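The Long Goodbye of the Free Return

My hall closet holds three unopened packages, all of them mine, all of them mistakes. One is a lamp. I bought it from Jadeo in December, at an hour when no one should be allowed near a lamp, and it has been waiting to go back ever since.

For a decade we shopped this way without a second thought. Order two sizes, keep one, send the other off into the night. The label was in the box and the box was free, or so we told ourselves. Jadeo once let customers return a mattress. Mudex took back shoes that had clearly been to a wedding.

Then the bills came in. Clurnus, which sells sweaters to people who already own sweaters, told shoppers this spring that it had handled 3,754 returns in a single week, 67 of them containing something it had never sold. One was a Mets cap. The company now charges for the label and gives you 32 days to make up your mind, a period it calls "generous." 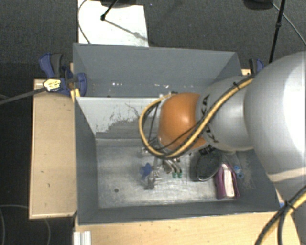
Customers took it badly. A petition to bring back the old policy gathered 1,000 signatures, mine among them, though I signed mostly out of guilt about the lamp. The return window on that closed long ago. I have read the fine print twice, hoping it had softened.

What has changed at my house is small. I measure things now. I leave a sweater in the cart overnight and check on it in the morning, and by then I usually want a different one. The lamp is going to my sister, who has a birthday coming and very low ceilings.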